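Print this page | E-mail this page

Household Textiles, Unit 3: Bedroom Reset
Course code Brimon 226

Work from the bed outward. A made bed is the clean surface on which garments are sorted and put on hangers.
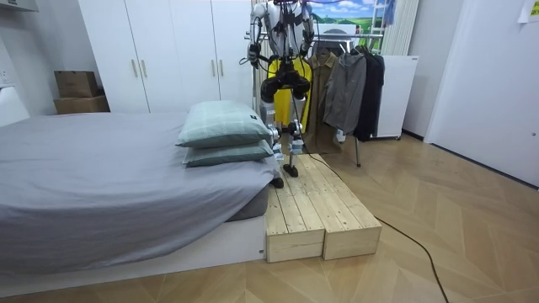

Bags are emptied before the rail is loaded. Hang the bag last, by its strap - never over a garment.

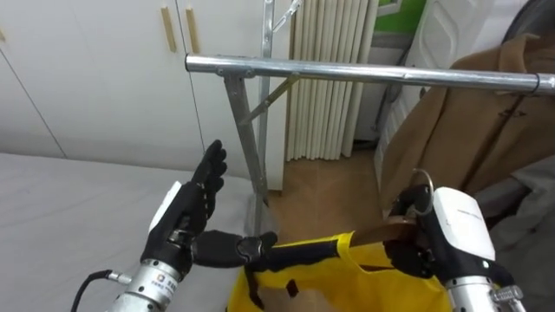 VAMALOW, December 31, 2021

Fitted sheet: seat the headboard corners first, then the foot. Pull each side until the long folds run out.

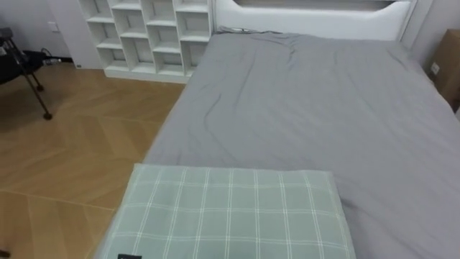
Pillows go on after the sheet is flat. Allow 20 minutes for the full reset.
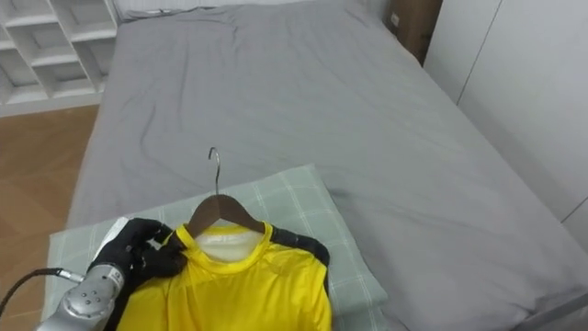

Knit tops stretch at the neck if the hanger is forced through. Lay the garment face up and insert the hanger from the hem. With a ribbed collar, as on the yellow shirt, check that the wooden bar sits evenly under both shoulders - then lift by the hook.

Reading: Dewan handout, p. 464.

Print | E-mail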